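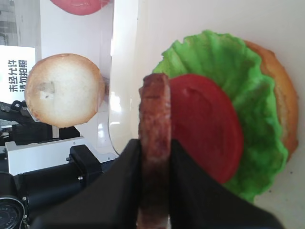

2 min read | 128 shares | 5 comments

Print this page | Email this page

# Kilen open day: burger demo notes

Hi! I'm writing this README for the folder that goes with the Kilen open day, mainly so that whoever opens it in December knows what we were up to. I wrote most of it on the train home on 1 July 2026, so forgive the rambling.

Clyde Strickland got us in. He used to share a bench with me at Brirkine, and when Wundow announced they were opening the Kilen lab to visitors he put both our names down before I'd even answered (thanks, Clyde!).

## What the demo was

Burger stacking. There's a black gripper that works through the parts of a burger, and the job is to end up with something you'd recognize from a lunch counter. The patty goes by with its edge pinched between the two fingers, standing straight up, and there's the bottom bun next to it with green lettuce and a round red tomato slice already on. The food looks like the toy kind to me, all very even and bright. I could have watched it for an hour.

What I liked most was how tight everything is. A second arm with a white housing sits in there too, close to the top bun, and there isn't much elbow room between the two. I've done a lot of pick and place at Brirkine and we always gave ourselves acres of table. I'm going to stop doing that.

The Wundow folks were really open about the hard parts. Lettuce is the one they grumble about, with that ruffled edge. The patty was the part I asked about, and I got a long and happy answer about how upright grasps mess up the place step, because you have to lay the thing flat again on the way down. Clyde wrote it all on the back of his parking ticket and I've typed it up in `notes/clyde.md`.

## What's in the folder

- `notes/` has my write-up and Clyde's
- `talk/` has the outline of the afternoon talk on Tovar, their scheduling tool
- `runs.csv` is the run log Wundow handed out, 50 rows, one per burger

The columns in `runs.csv` are run number, ingredient order, finish time and a free text remark. The remarks are gold, please read them! Times are in seconds. Two of the rows have no finish time and I've left them blank.

## Using it

Fine for teaching and for poking at. I wouldn't train anything on it, it's far too small. If you quote the log, credit Wundow and the Kilen lab.

If you spot a typo, tell me and I'll fix it. I still owe Clyde for lunch (burgers, naturally).

Print this page | Email this page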